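Forero Tennis Club: the ball sort, October

Gallery | 95 photos in the full album | Members' area

We sorted the club's practice balls on 15th October, in the pavilion. The job comes round every autumn before the winter coaching starts, and it took most of the day. A selection of the pictures is on this page. The rest are in the members' album, along with the ones from the net repairs.

The baskets had not been gone through properly since the courts were resurfaced. Balls from the junior sessions, the ladies' doubles and the ball machine had all ended up mixed together, and the coaches had been complaining that no two in a basket bounced the same. Everything was tipped out, wiped down and looked at one by one under the strip lights.

Each ball was checked for splits along the seam, squeezed, then dropped from shoulder height next to a new one. Anything with bald patches went straight into the sack for the dog kennels. Balls with decent felt but a poor bounce were kept for the under-eights and for the wall. 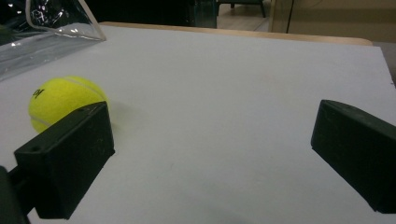

A yellow-green ball on the white board, with the seam and a bit of the black lettering showing.

The final count was 2,574 balls. Of these, 1,549 are good enough for adult coaching and have gone back into the baskets by the side door. The others have been bagged up and labelled. Please don't take from the labelled bags, even if the baskets look low.

Nneka Balogun did the drop test for the whole of the morning and Ibrahim Igwe took over after lunch. Chinyere Chukwu kept the tally sheet, which is pinned up by the kettle for anyone who wants to see it. Ayantu Hadgu drove the kennel sacks over to Plikeck in the evening.

A few things also turned up in the bottom of the baskets: a child's wristband, two keys on a green tag, a pair of sunglasses with one arm and a good deal of gravel. The keys are in the office. The gravel has been returned to the car park.

New balls for match play are on order and will be kept in the locked cupboard as before. Ask Ikechukwu Ekwueme for the key if you are running a fixture. The 8 spare baskets are stacked under the stairs and can be borrowed for school visits.

If you would like a larger copy of any picture, write the album number in the book at the pavilion.

Next gallery: net repairs, courts three and four
Previous gallery: summer tournament finals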